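March 27, 2024

Day two of The Great Desk Clearing and I am pooped. I told myself I'd be done by lunch, which is what I tell myself every time, and then I found the box of Noltley paperwork and lost an hour reading old letters on the floor. Anyway! The table is looking so much better. I wiped it all the way down with the orange stuff and I'd forgotten how pretty the grain is when the light comes in. I've decided the mesh holder can stay because I like it and it was a present.
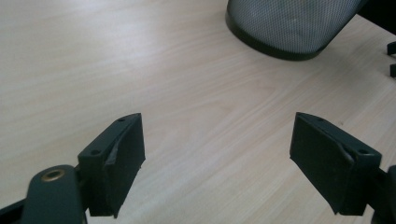 Dineo Mokoena called right in the middle of it to ask if I still want her old Trellska lamp, and of course I said yes, so there goes my rule about not bringing anything new in until June. She says it cost 105 dollars back when she bought it. I'd never pay that for a lamp but I'll happily take it for free.

What else. Cups! I don't know how one person ends up with plastic cups at her desk, but I do it every single time. I get something to drink, I put it down next to whatever I'm working on, and then it becomes part of the furniture. 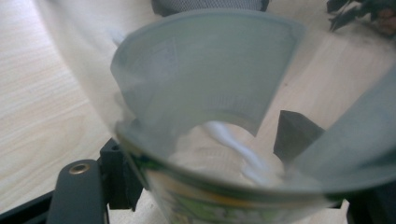
Mom used to say I'd be late to my own wedding because I'd be looking for the drink I just set down. (I was late, but that was the parking.) New plan is that everything with green and yellow printing on it goes out to the kitchen before bed, no excuses. We'll see how long that lasts. I give it till the weekend.

I also can't stop using cups as little trash cans. Something crumpled goes in, then something else beside it, and pretty soon I've got a mini garbage pail sitting there.
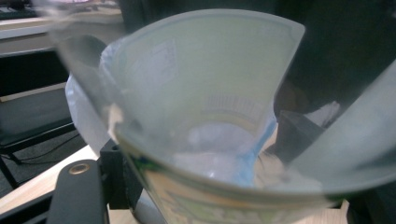 Still to do: the bottom drawer, the cable bag, and calling Joubert about the bookcase. They quoted me 469 with delivery and I keep going back and forth. Too tired to decide tonight. Soup and bed.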